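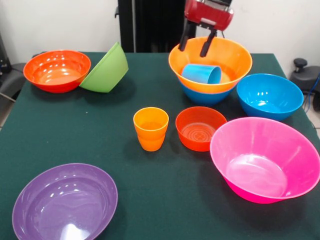
Plastic bowls and cups on a green cloth, Tenudthorpe

Visits > Trade and craft > Tenudthorpe tableware fair
Last updated: November

The leaflet promised 312 exhibitors. The floor plan they gave me at the door went up to stand 301, and a fair few of those were bare carpet with a chair on it. I mention this early as it set the tone for the day.

Tenudthorpe is not an easy place to reach without a car. The shuttle from the station was meant to run every half hour and I waited 50 minutes for it, then stood all the way. Doors opened at ten. By a quarter past there was a queue for coffee and no queue for anything else.

The main hall is given over to everyday tableware, mostly plastic, with glass and steel pushed to the sides. Every maker this year has decided to be kind to the planet. Hastomen had the biggest stand and the biggest claims, with a whole wall about bowls that "return to the earth". I asked how long that takes. Two years, I was told, in the right conditions. I asked what the right conditions were and got a brochure. The brochure says an industrial composter, and my council does not have one. I doubt yours does either.

Pichon at least talked about the things people eat off. Their new range stacks well and the rims feel decent in the hand, though I can't see what is new about it apart from the price. They say it has been through 1,067 dishwasher cycles without fading. Whose dishwasher, and with which tablets? The man on the stand didn't know and was quite cheerful about it. I would have liked to see a washed bowl next to an unwashed one, and they hadn't brought either.

Colour was the other big theme. There was a talk after lunch on how bright bowls make children eat more vegetables. I sat through it hoping for some evidence and got a lot of slides of smiling families - no mention of how the vegetables had been cooked, which in my house is what decides it.

Neltska, in the far corner, were the one stand I would go back to. Plain seconds, sold cheap, with the faults marked on a sticker underneath. I bought four side plates. One rocks slightly, as the sticker said it would.

Lunch was poor and dear. The toilets were clean. Parking is free if you believe the website, and not if you believe the machine by the exit.

Would I go again? For the seconds, perhaps, and only for a morning. The last shuttle leaves at five, so check that before you settle into anything at the far end of the hall.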